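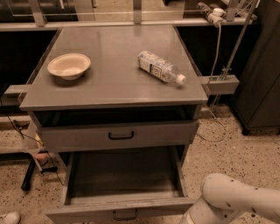

A bowl, a bottle on its side and an open bottom drawer. Tidying up, the robot version.

I have been asking the same question on this blog for years now and I am going to keep asking it until somebody hands me a yes: can a machine put my stuff away yet?

I don't mean vacuuming. Vacuuming is settled as far as I'm concerned, mine goes under the couch every morning and gets stuck on the same rug tassel, and I love it. I mean the dull business of taking a thing that is out and making it be in. Bowl into the cupboard, bottle into the drawer, drawer shut. My nephew could do that at two and a half (whether he would do it is another matter).

So look at that cart again. Two drawers, two objects, and almost everything I find exciting about home robots right now is sitting in it.

Start with the bowl. A shallow bowl is a mean little object. If you have one nearby, try picking it up with only your thumb and one finger, and no cheating with the palm. You'll go for the rim, pinch it, and feel the whole thing want to swing down on you. You correct for that without thinking. A two-fingered gripper has to pinch in a good spot, hold tight enough that the bowl doesn't pivot, and then keep it level all the way down into a drawer with walls on four sides. And the arm has to fit in there too! I had never thought about how much room my own wrist takes up until I started following this stuff. Now I notice it every time I reach into the low drawer under the oven.

The bottle is a different kind of trouble. Clear plastic has been a headache for robot vision for as long as I've been reading about it, because depth cameras tend to look straight through it or get a shiny mess back. A label helps a lot, it gives the camera something solid to hang on to. Then there's the shape. A bottle on its side would love to roll, and if you come in a bit off center you push it away from yourself, possibly right over the edge. When it's lying at an angle the gripper has to turn to match. People do that turn before their hand even gets there.

And drawers, oh, drawers. I could write 1000 words on drawers alone. Opening one means hooking or pinching a handle and then pulling in a straight line, and if you drift even a little to the side it binds. Every old dresser owner knows the feeling. A human feels the bind, jiggles, swears, and carries on. A robot that is only following a path will keep pulling on a stuck drawer like it has all day. The ones that get good at it are the ones that can give a little in the arm, and I think that is where a lot of the recent progress has come from, even if it makes for less thrilling videos than backflips.

Low drawers are worse than high ones, too. The arm has to fold down toward the floor, and the front of the drawer is now sticking out in exactly the space the elbow would like to use.

I got into an email back-and-forth about all this with Devendra Grewal, who builds kitchen cabinets and is the most practical person I know. He thinks I'm asking the wrong side of the question. His view is that if you want a machine to put the dishes away, you should build it a better cupboard: big handles that stick out, soft runners, no lips, nothing below knee height. "You changed your floors for the vacuum," he wrote, and he's got me there, I did get rid of a whole rug. (A different rug. The tassel one stays.)

I go back and forth on it. A plain U-shaped pull is already a pretty friendly handle for a gripper, and there are an awful lot of kitchens with something like it. But my own kitchen has those push-to-open doors with no handle at all, and the drawer by the stove only shuts if you lift it slightly. No machine is going to guess that. My house guests don't guess it.

Where are we, then? I keep my own unscientific diary of it. Back in September I wrote down every little chore of this sort that I did at home, just the ones where I picked something up and put it somewhere else. I got to 722 before I lost interest, which was a lot sooner than I expected. Let's call it 700, since a few of those were me moving the same mug. Then I went through the list and marked the ones I'd trust a good current robot with, if it had seen my kitchen before and I was standing next to it with a towel. I marked 40.

That sounds gloomy and I really don't feel gloomy about it! If I'd done this when I started the blog I would have marked none. The 40 are nearly all of one type: a solid object, out in the open, with a clear space to go to. A bowl on a flat top with an empty drawer waiting would make the list. So would a bottle. What didn't make it was anything in a pile, anything soft and heavy, the lid cupboard (obviously), and everything where I had to move one thing to get at another.

Speed is the other thing. I clear a counter in the time it takes the kettle to boil. Most of the robot footage I enjoy is sped up, and when it's played at its true pace you can go and make a sandwich between the bowl and the bottle. I mind this less than other people seem to. My dishwasher takes over two hours and I've never once stood in front of it tapping my foot. If a machine wants to spend all night putting away eleven items while I'm asleep, it's welcome to, as long as it is quiet and doesn't drop the good bowl.

What I would mind is babysitting it. A chore I have to watch is still my chore. So the number I most want from anyone working on this is how many times in a row it goes right, with the bowl in a slightly different place each time, and the drawer sometimes open and sometimes left half shut the way real people leave drawers. One good run makes a nice clip. A week of them would get me reaching for my wallet.

A couple of readers asked what I'd want it to do first if I could only pick one job. Unloading the dishwasher, top rack only. I'll do the bottom rack myself, and the knives, for a good long while yet.

Next time I want to get into laundry, and why I think socks will come before shirts. If you've got a drawer that needs a special trick to close, leave it in the comments, I'm collecting them.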